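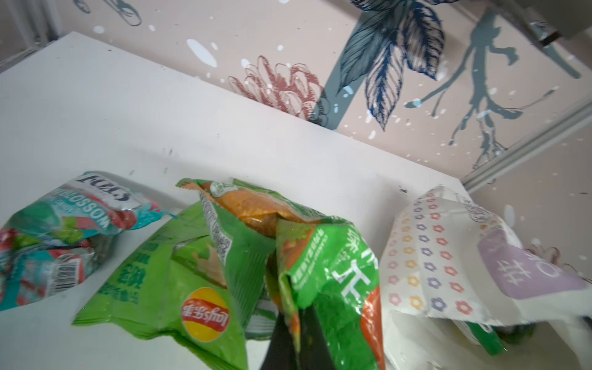

A gripper finger up against a green snack bag during wrapper practice on the Dallitz bench.

Grinow Opens Orders for Dallitz, a Two-Arm Bench Kit for Teaching Robots to Handle Soft Trash

By Beca Samuel, Grinow
January
572 shares | 3 comments

CLELLDALE — I've written a fair number of these announcements for Grinow, and I have to say this one was more fun than most, partly because I got to eat a lot of chips in the name of product development. Starting this month we're taking orders for Dallitz, our tabletop kit for people who want to train robot arms on the stuff robot arms are usually bad at: empty chip bags, candy wrappers, plastic bags, the crinkly leftovers of a good lunch.

If you've ever tried to program an arm to pick up a wooden block, you know that part can be done in an afternoon. Now hand the same arm a chip bag that's been torn open and squashed. It has no flat side to grab. It's shiny where you don't want it shiny, it folds when you touch it, and the next one you put down will be folded some other way. Our sorting customers kept telling us this was where their projects stalled (one of them used a word I can't put in a press release), so we built a bench for exactly that job.

The kit is two arms, each with its own gripper and its own wrist camera, mounted along the front rail of an aluminum frame. You get the tabletop and the walls too, plus the rails to hang things from. The wall panels are swappable, so you can change the background between sessions and find out early if your software has been leaning on the wallpaper instead of looking at the bag. We ship it with the frame already squared up, and two people can have it bolted together before dinner. I know because I was one of the two people, and I am not handy!

Gilles Gautier, who led the hardware side, wanted the grippers kept plain. "People asked me for suction, they asked me for soft fingers, they asked me for something like a hand," he told me. "I like a flat finger. You can slide it between two bags, and when it goes wrong you can see why it went wrong."

And it does go wrong, so let me talk about that for a minute. We've been running bags on our own bench since the fall, and a plain old potato chip bag lying flat is still harder for us than one that's standing up a little. Two bags that overlap like to come up together. Crumbs get everywhere. We tell buyers to plan on wiping the table between sessions, and we put a brush in the box.

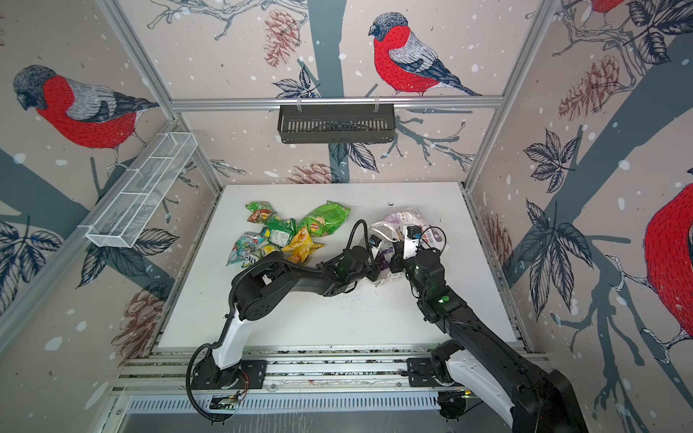
Having two arms on one table changes how you work, and I didn't really get that until I sat down and tried it. With one arm you mostly grab and hope. With two, you can have one hold the mouth of a bag while the other goes after whatever is inside, or pin a pile while you pull from the edge. You can also just park one and forget about it, and plenty of our early users do that for the first week or so. The software treats each arm separately until you tell it not to, and you can switch in the middle of a session without restarting anything.

Nga Phan wrote most of the recording tools, and she's the person to thank if you've ever lost a day's work to a bad file name. Every session saves the views from the wrist cameras together with the view looking over the table, all lined up in time. You can scrub through, trim out the part where you dropped everything, and add notes in plain words. My notes mostly say "oops."

Now the money part. Dallitz comes as a full kit, and you can also rent a bench for $2000 a month, with setup and training included. Rentals run for at least 5 months, and if you decide to buy at the end, we take the first month off your price. Schools should write to us before ordering, as there's a separate price list and Hường Phùng on our sales desk will send it over with the shipping forms. Orders placed in January ship within 7 weeks.

A few things the kit won't do, so you don't find out after the truck has left. It isn't built for food that's still being eaten by someone (washing it down with a hose is a very bad idea). It doesn't come with a trained sorting program, only the tools to record and train your own. The reach is fine for the tabletop and no good for the floor. And you supply your own bags — save them up, ask your coworkers, ask your kids. Ours came out of the break room.

Shuk-fan Yu, who runs our test bench, asked me to add one request. "Don't smooth them out first. Everybody wants to tidy the table before they press record. Leave it how it landed."

We're doing walk-in demos at the Clelldale shop all month, mornings until noon. Bring your worst bag and we'll put it on the table.

Comments (3)

chu_recycles
Do the wall panels come in plain colors or only patterned? We'd want a gray set.

M. Okafor
Rented one of the early ones. The brush is too small, please include a bigger brush. Otherwise happy with it, the trimming tool saved us a lot of time.

Beca Samuel (Grinow)
@chu_recycles both! Gray is on the order form under extras. And noted on the brush, I've passed it to Gilles.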